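Household Chores and the Two-Armed Workstation: Final Project Report

Submitted by Veronika Reisinger and Tania Weerakoon
Project advisor: Alois Mayrhofer
January 27, 2019

1. Purpose of the Project

The aim of this project was to determine whether a pair of robot arms at a fixed table can take over small kitchen chores that are now done by hand. The question was put to us by Pinero, a housewares distributor that has considered automating parts of its showroom upkeep. The company wished to know which chores are within reach today and which should be left with staff for the time being.

Work began in November. The first weeks went to a review of published work and to interviews with two members of the showroom staff, Aurelia Fuchs and Liesl Tanner. Both ranked putting away dishes as the most tedious of their daily duties, followed by returning loose items to the correct box or shelf.

2. Choice of Chores

Chores were chosen to differ in the kind of grip and the degree of accuracy they require. A plate is thin, smooth and wide, and must enter a narrow slot at nearly the right angle. A mug has to be turned so that its handle meets a peg. A wooden block may be set down almost anywhere, and was included as the simple case against which the others could be judged.

The table was furnished as a small kitchen corner, with other objects left standing near the work. A home kitchen is seldom cleared before someone puts the dishes away, and we considered a bare table to be an unfair test in the robot's favor.
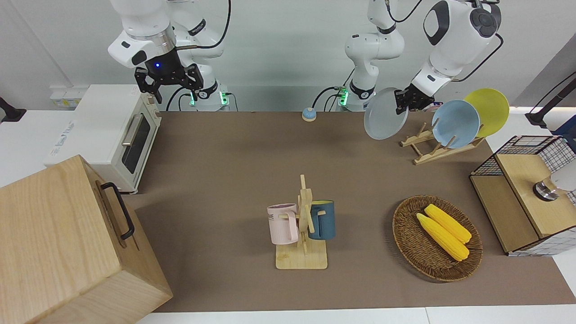

Figure 1. Dish rack task. The gray plate is held nearly on edge beside the rack, with the blue and yellow plates already in it.

3. Procedure

Each chore was attempted under the same lighting and with the same starting layout. An attempt was counted as complete only if the object came to rest in its intended place without help from a person. In all, 146 attempts were recorded, of which 108 were complete. Attempts stopped by an operator were entered as failures, whatever the cause.

4. Results

The plates gave better results than expected. Once a plate was held firmly by its rim, placing it in the rack was usually a matter of patience. Most failures came earlier, at the moment of lifting a plate that lay flat. Mugs were less reliable — a small error in the angle of the handle was enough to miss the peg.

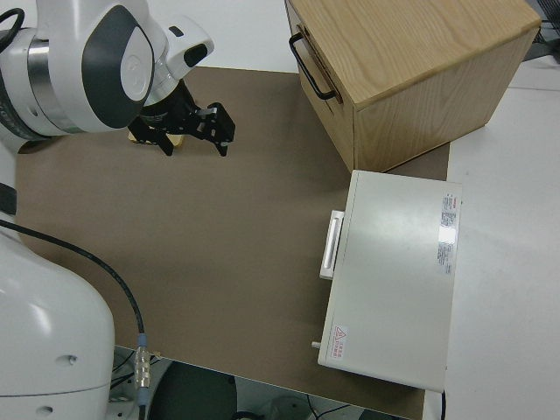
Figure 2. Block task. Open gripper above the wooden block on the mat.

The block was the most dependable object, with 12 failures over the whole project. Several of these occurred when the block lay too close to a larger object for the fingers to fit on both sides.

Speed remains a serious limit. Ms. Fuchs needed 15 seconds to fill the rack by hand, and no robot attempt came near that figure.

5. Assessment

We conclude that racking plates is feasible under supervision, provided the rack stays where it is expected. Hanging mugs is not yet suitable for unattended use. We have advised Pinero to postpone any purchase and to repeat the mug trials with softer finger pads — these were ordered but did not arrive before the close of the project.

The trial records have been deposited with the advisor and may be consulted on request.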